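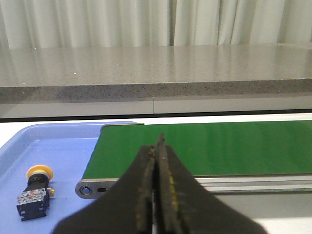 Folie 1: Smarte Ringe und die Sache mit dem Schlafwert

Guten Morgen sagen, Handy leise, dann gleich die Frage in den Saal: Wer trägt gerade einen Ring, der Daten sammelt? Hände oben lassen. Wer hat wegen einer Zahl aus der App schon mal einen Termin abgesagt?

Kurz warten.

Folie 2: Was wir getragen haben

Drei Ringe: Judside, Arura und der Nordin in der Version ohne Abo. Alle drei über fünf Wochen, nachts immer, tagsüber meistens. Den Mendero lasse ich weg, der kam erst im Dezember und die App war nur auf Englisch.

Bitte nicht als Labortest verkaufen. Ein Träger, zwei Hände, kein Schlaflabor.

Folie 3: 68 von 100

Eine Nacht, die ich nicht vergesse. Judside gibt mir 68 von 100 Punkten, dazu den Rat, es heute ruhig anzugehen. Der Arura schreibt »sehr erholt«. Der Nordin meint, ich sei bis 2 Uhr wach gewesen. War ich nicht, oder ich habe es verschlafen.

Frage ans Publikum: Was genau sind denn 68 Punkte? Die Hersteller mischen Puls, Temperatur und Bewegung und nennen das Ergebnis Erholung. Wie gewichtet wird, steht in keiner der drei Anleitungen. Ich habe nachgefragt. Zwei Antworten, beide aus der Werbebroschüre kopiert.

(Hier Zeit lassen, da kommt meistens ein Einwurf zum Ruhepuls. Ja, der Ruhepuls lag bei allen dreien nah beieinander. Den kann eine Uhr für weniger Geld aber auch.)

Folie 4: Akku und Passform

Arura wirbt mit einer Woche, bei mir waren es 5 Tage. Damit kann man leben. Ärgerlicher finde ich die Größen: Im Sommer sitzt der Ring stramm, im Winter dreht er sich, und dann fehlen halbe Nächte in der Kurve. Die App füllt die Lücke trotzdem mit einer glatten Linie. Screenshot zeigen, auf die Stelle nach 3 Uhr deuten.

Folie 5: Das Abo

Judside zeigt ohne Abo nur noch den Tageswert. Der Verlauf verschwindet hinter der Bezahlschranke, auch der schon aufgezeichnete. Export gibt es, aber höchstens 1.000 Zeilen pro Datei. Wer minütlich messen lässt, klickt also lange.

Folie 6: Würde ich einen kaufen?

Derzeit nein. Am ehesten den Nordin, wegen des fehlenden Abos, und auch den nur mit Rückgaberecht. Danach Fragen. Falls jemand nach Zyklusdaten fragt: nicht getestet, keine Meinung dazu.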